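3.2 Flat before folded: how households begin with a towel

When we first sat down with the people who took part in the Grolmont study, we expected to spend most of our time talking about folding itself — thirds against halves, the roll against the square, and all the family loyalties that come with them. What we heard about instead, and at surprising length, was the moment before the first fold. Of the 20 households we visited, 17 described some kind of laying-out step, and many of them had a word of their own for it. One family called it "setting the table," which we liked so much that we used it among ourselves for the rest of the project.

By laying out we mean the short stretch of work in which a single item is taken from the heap, opened, and smoothed on a surface until its edges can be found. Our participants were quick to point out that towels make this look easier than it is. A towel has four corners and no sleeves, but after 50 washes or so many households' towels had sides that pulled in or waved a little, and a person who trusts the edge ends up with a crooked stack. Marwa Ramadan, who carried out the home visits, noticed that people often settled the matter by looking for something woven or printed into the cloth, such as a border stripe or a word, and lining up their first fold with that (Figure 4). 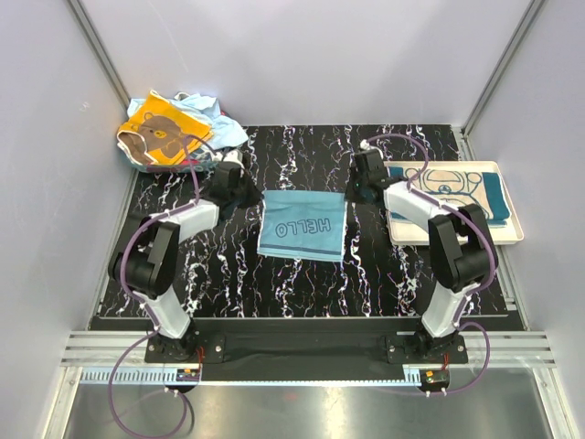 Figure 4. A towel laid flat before the first fold, with its printed word and the stripe along one edge showing; a pile of clothes sits at the back corner of the table.

The same habit helps to explain why the heap tends to be pushed away to a corner and left there. Several people told us, with some feeling, that they could not think straight with the unsorted things right under their hands, and yet they wanted the pile close enough to reach without taking a step. The far corner of the table is a fair compromise, and we came to expect it.

Print brings its own small question, which is whether the word should end up on the inside or the outside of the finished bundle. Opinions here were warmly held. In the Sleiman interviews, collected by Ga-eun Min in June, most people wanted the lettering to show on the shelf, while a few folded it away on purpose to keep it from fading. We return to these preferences in Section 4, where we compare them with how the towels were stored.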